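## Condiment shelf and bottle storage: revised layout

The second-floor kitchenette at Tredden has been relabeled, and the sauce bottles have moved. The old arrangement put everything liquid on the shelf over the sink, in order of purchase. That shelf is 45 cm above the counter and has no front lip, so tall bottles were hard to reach and easy to knock over. Yi-an Joo and Khang Hứa measured the cabinets in the spring and proposed the layout now in place.

### What goes where

**Cabinet A, lower shelf.** Opened bottles that keep at room temperature: vinegar, soy sauce, fish sauce, cooking oil. Caps on, labels facing out. The shelf has a removable plastic liner that goes in the dishwasher, top rack only.

**Cabinet A, upper shelf.** Unopened spares. One spare per product. If there is already a spare on the shelf, please don't add a second.

**Refrigerator door.** Anything marked "refrigerate after opening". The lower door rack takes bottles up to 13 inches tall. Taller ones go on the main shelf, left side, standing up.

**Drawer 2.** Single-serve packets. Loose packets left on the counter will be put here at the end of the day.

The shelf over the sink is now for mugs.

### Labels

Each shared bottle gets a strip of white tape with the date opened, written in permanent marker. Put the tape near the base, where it will not cover the ingredients list. Several people on the floor have food allergies and need to read the original label. Personal bottles get a name as well as a date. Undated bottles are moved to the gray tub by the microwave and kept there for two weeks before they are thrown out.

The tape is from Truvine and comes off with warm water. The earlier paper labels did not, and a few older containers still carry the residue. Cooking oil on a plain cloth will lift it; let it sit for a few minutes before wiping.

### Handling

Pick bottles up by the body. Flip-top and screw caps both work loose with daily use, and a bottle lifted by its cap can drop. After pouring, wipe the neck with a damp cloth and tighten the cap before the bottle goes back. A cap that no longer closes properly should be reported on the clipboard. Gonçalo Calado keeps a small box of replacements in the two most common thread sizes.

Bottles carried to another room for lunch or a work session should come back the same day. Lay a bottle on its side only if the cap is fully closed, and wipe it down first if it has been on the floor.

For spills on hard flooring, blot first, then wash with warm water and a drop of dish soap, then dry. Dark sauces are difficult to see on the darker glossy floors – check from a low angle against the light. Oil needs a second wash. The mop and bucket are in the closet across from the elevator.

### Disposal

Empty glass and plastic bottles are rinsed, caps removed, and sorted in the bins beside the refrigerator. Do not pour leftover oil down the sink. A lidded jar for used oil is kept under the counter, and Gebremedhin Moges takes it to the collection point when it is full. Half-full sauce bottles past their date should be emptied into the food waste bin before rinsing. Desk and table bins are for dry waste only.

### Budget and orders

The shared supply account stands at 442 dollars through October. Almost 50 dollars of that is set aside for two shelf risers from Sonon, which will go into Cabinet A once they arrive. The risers are steel mesh and can be washed by hand. Until then, place the tall bottles at the back and the short ones in front.

Requests go on the sheet inside the Cabinet A door. Give the product, the bottle size and whether a different brand is acceptable. Đức Đàm places the grocery order and picks up the items that come from Thái, the market on the corner.

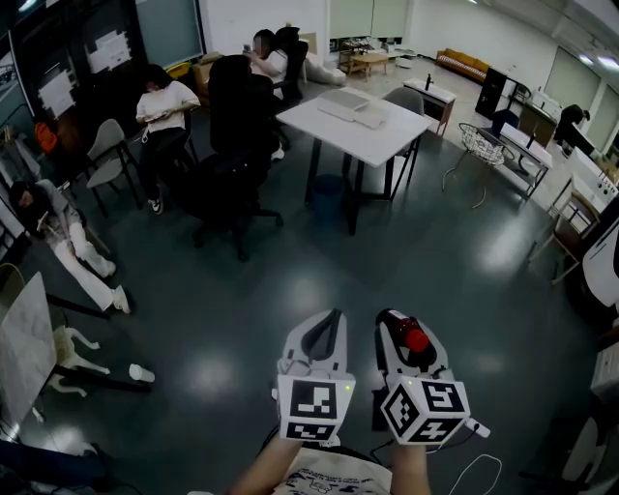
The order sheet is cleared after each pickup, so any request that was out of stock has to be written in again. Comments on the layout can go on the back of the same sheet.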